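I took Thursday afternoon off and drove over to Ostthorpe for the Wurnilo open day. The drive was 32 miles and the parking was free. They gave us name tags at the door and split us into two groups.

Our guide was Byung-chul Joo, who works on the lab handling side. He said the goal is a robot that can do simple bench jobs with both arms, like moving test tubes between a cup and a rack. He has 529 recorded runs of that one job so far and wants 600 by the end of July.

The table is laid out the same way on both sides – a clear rack and a white cup with a blue band to the left and right, and a beaker with a little blue liquid between them.

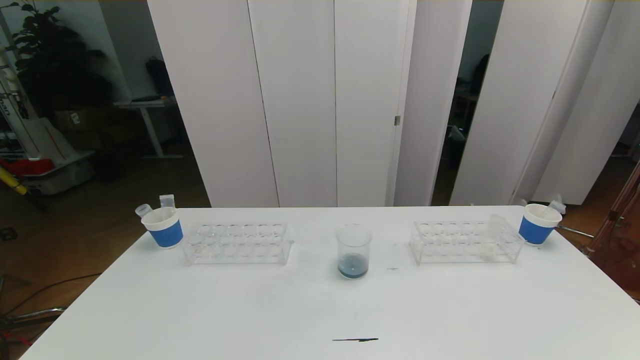 Issue 2

I asked why the tubes were clear when clear plastic is hard for cameras to see. Joo said labs use clear tubes, so they have to deal with it. He also said reflections on the racks give them more trouble than the tubes do.

After that we went next door to see Flandero, their cart for moving supplies down hallways. It was charging, so we only got a talk. A woman from Woo asked good questions about price and didn't get many answers.

Coffee was at four. I picked up a brochure and got home before dark. They plan to hold another one in the spring, and I put my email on the list.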